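4.2 Materials and table layout

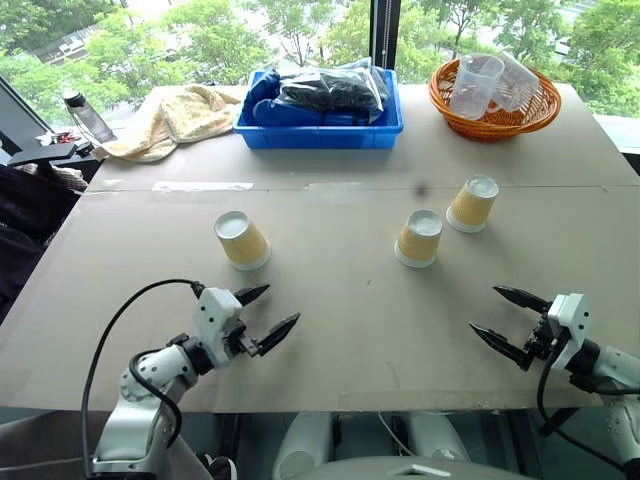 Figure 3. Work table in the window room at Stakasdale, with three paper cups placed upside down and the storage items along the back.

All sessions of the cup-sorting study were held at one table in the window room of the Stakasdale centre. The room was chosen for its daylight and for the size of the table, which let us keep the working area and the storage items on one surface. The windows run from floor to ceiling behind the table and look out onto trees. We did not use blinds. Participants sat or stood on the long side facing the glass, whichever they found more comfortable, and were allowed to change between the two during a session.

The table was covered with pale cardboard. An earlier version of the study, run by Vida and Wibisono in the kitchen at the same centre, used the bare tabletop, and several participants said that the cups slid too easily and made a sharp noise when set down. Cardboard fixed both complaints. One sheet was not large enough, so two were laid with their edges meeting, and the join is visible as a faint line toward the far side of the table in Figure 3. Translucent tape was used on the join. We placed the join toward the back so that cups would seldom have to be moved across it. Marks that built up on the board were left alone unless a participant remarked on them, and the sheets were replaced once during the study, in May, after a drink was spilled.

The cups were ordinary paper cups with a light yellow-brown body and a white rim. Paper cups were preferred over the plastic tumblers used in the Virág protocol for two reasons. They are familiar to nearly everyone, and they can be crushed slightly by a firm grip, which gives the observer a simple sign of how much force a person is using. A cup that had been bent at the rim was taken out and a new one put in its place before the next trial. We went through 185 cups in all, including those discarded during practice.

Every trial began with the cups upside down, resting on their rims. In this position the narrow end is at the top, and a person who wants to turn the cup over has to decide whether to grasp it from above or from the side. This decision was one of our main interests (see Section 5). The starting positions varied. In the layout shown in Figure 3, one cup stands by itself on the left and the other two stand close together on the right, one of them set slightly farther back. We refer to this as the split layout. In the even layout, the same three cups were placed in a row with equal gaps. The split layout was included after piloting because a close pair makes it harder to lift one cup without touching its neighbour, and because the wide gap obliges the participant to reach across the body or shift position to deal with the remaining cup.

Positions were not marked on the board. Small pencil crosses were tried during piloting, but participants treated them as targets and tried to return the cups to them, even when asked to do something else. The person running the session set the cups by eye from a printed plan. This means that the distances between cups differ a little from trial to trial. We accept this as a cost of keeping the table looking like a table at which someone might have a cup of tea.

The remaining items in Figure 3 belong to the clearing-up task described in Section 4.4 and were kept toward the back of the table during cup trials. A blue plastic crate stood in the middle and held blue fabric and a clear plastic bag with its contents. To the right of it was a round orange woven basket holding two clear plastic measuring pitchers. A cream-coloured towel lay on the left side of the far edge. We considered moving all of these to a trolley between tasks. Cuadros, who ran most of the pilot sessions, found that wheeling a trolley in and out broke people's attention and made the sessions feel like an examination, and the items were left in view.

Leaving them there had some effect on what people did. Of the 43 participants, six picked up the towel at some point during the cup trials, either to fold it or to wipe the board, although neither had been asked for. Two moved the basket. These actions were recorded but were not scored as errors, and the trial was allowed to run on. Where an item had been moved, it was put back before the next trial if this could be done without comment. The towel was not folded for the start of a session. In the pilot we had folded it into a square, and it was then almost never used in the clearing-up task; participants told Salameh that it looked as though it had been put out for show.

The pitchers were selected for their handles and their light weight. Both were empty at the start of every session. The basket has a flared rim, which makes it easy to drop things into but awkward to lift with one hand, and the two pitchers do not sit flat in it side by side. One usually ended up leaning on or behind the other. We did not try to correct this, as judging how the second pitcher will fit is part of what the clearing-up task asks of a person. The crate has a low rim, so that soft items placed in it tend to rise above the top edge. Participants differed in whether they pressed the contents down, and this is taken up in Section 5.3.

Daylight was the least controlled part of the setting. On bright mornings the clear plastic of the pitchers caught a good deal of light from the windows, and some participants found it hard to look toward the back of the table for long. Sessions were therefore moved to the afternoon where the person's transport allowed. The room lights were kept on throughout. The cups were less affected, being opaque and standing nearer to the participant, and we found no difference in time to first grasp between morning and afternoon sessions.

Before the first trial, participants were given one cup to handle for as long as they liked. They were told that the cups were empty, that they could not do any harm by dropping one, and that there was no set way to pick them up. The instruction for the basic trial was "Please turn the cups the right way up." For the stacking trial it was "Please put the cups together in one stack." No order was given for either. If a participant asked which cup to start with, the answer was "Whichever you like." Instructions were repeated once on request. A printed copy in large type was available on a chair beside the participant, and a small number of people chose to read it themselves.

Sessions were scored from written notes by Sárközi and Salameh, working separately with the form given in Appendix B. The form has a line for each cup, identified only as left, middle or right from the participant's side of the table. For the split layout, the middle cup is the nearer of the close pair. This caused some confusion in the first week of scoring, when one scorer had taken "middle" to mean whichever cup was closest to the centre of the board after the first move. The affected sheets were scored again. Disagreements that remained were settled by discussion, with Vida deciding where no agreement could be reached.

4.3 Practice trials

Each participant completed two practice trials in the even layout. No feedback was given on speed. If a cup fell off the table during practice, the person running the session picked it up and placed it upside down near its original position, and the trial continued from there. Falls during scored trials were handled in the same way, with the time of the fall noted in the margin of the form.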